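2018-06-24

Shelf board sag, second round. Picks up from the October notes, same gray paint on everything so the dial indicator tip leaves a mark I can find again.

Boards: two from the Luso batch, two from Liser. All cut to the same length last week, edges sealed, left flat on the bench. Supports at both ends only, no center bracket. Load is bagged sand spread along the middle third.

Readings after 38 hours under load:

- Luso A: 149 on the dial at center, still creeping when I left it
- Luso B: stopped moving early, then jumped when the door slammed — throw that one out and repeat
- Liser A: fine, flat on release
- Liser B: fine, slight twist toward the back edge

Dial was re-zeroed on Luso A after I bumped the stand. I wrote the offset on the tape next to the clamp. Don't peel the tape.

The Okoth brackets have more slop in the slots than the drawing says. Shimmed with brass strip for now. If the shims come out between runs the numbers won't compare, so leave them in and mark which side.

Bedovura wants the front lip kept on the lower board. It stiffens the edge a lot and I would rather test without it first, then glue it on and run the same load again. Total cycles on the small rig stand at 2,494. Grease it at the next 200 or it starts to squeal.

To do:

- repeat Luso B with the door wedged
- weigh the sand bags again, one has a split seam
- order more edge sealer — the open can has skinned over
- check whether bottles near the front edge load the lip more than the same weight in cans

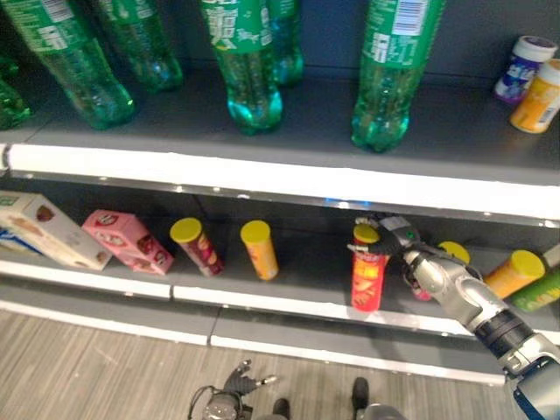 Two-tier gray shelf, green soda bottles on the upper tier.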